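Friday, late

Back from Detley on the slow train with a cold coffee and a bag of minutes I promised to read and will not. The regional assembly sat until after nine. Six hours of it went to the question of whether the flood relief bill should be sent back to the budget panel, which has already had it twice and returned it both times with the commas moved.

The bill is 622 pages. I know this from carrying it. Savita Rastogi, who leads our side and has better shoulders than mine, has hers cut into sections with colored tabs and can find the clause on culverts in the time it takes me to find my glasses.

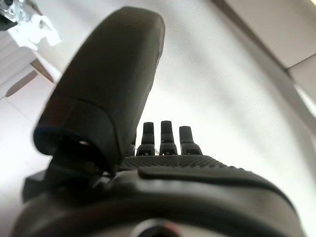
She wrote to Kvido Kolář on Monday night asking his people to let the thing through before recess. It was a good letter. I wrote the second paragraph, and it survived, apart from the adjective. Kolář replied by reading it aloud in the chamber in the voice of a man returning a fish. He then said the opposition would be glad to cooperate once it had been treated with respect, and sat down to a phone call.

So we had amendments. Thirteen of them, two on the same footbridge. Jacinto Lozano moved that "shall" become "will" in clause 40, spoke for half an hour in favor, and abstained. Meanwhile the people in Flisunis who are supposed to get the money have been living upstairs since February, and one of them had come all the way to sit in the gallery. She brought sandwiches. She had finished them by amendment three, and I watched her fold the paper into smaller and smaller squares.

At the break I ran into Bořivoj Hrubý by the vending machine. He votes with Kolář but his district has the river in it too, and he looked like he hadn't slept. He said he might have a headache when the vote came. I said headaches were going around. I have been in politics nineteen years and that is about as close as I get to statecraft.

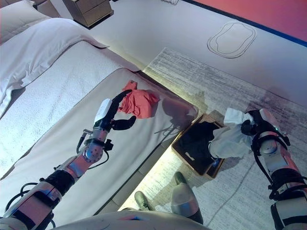 Stamatia Balaskas

He did have the headache. So did one of his neighbors, and we beat the motion to send it back by a single vote, which means final reading next week, provided nobody on our side catches anything. Savita shook my hand and asked for a revised list of the culverts by breakfast.

Home now. The heating is off, the cat has been sick on the order paper, and I still can't find the culverts. Tab four, I think. Possibly green.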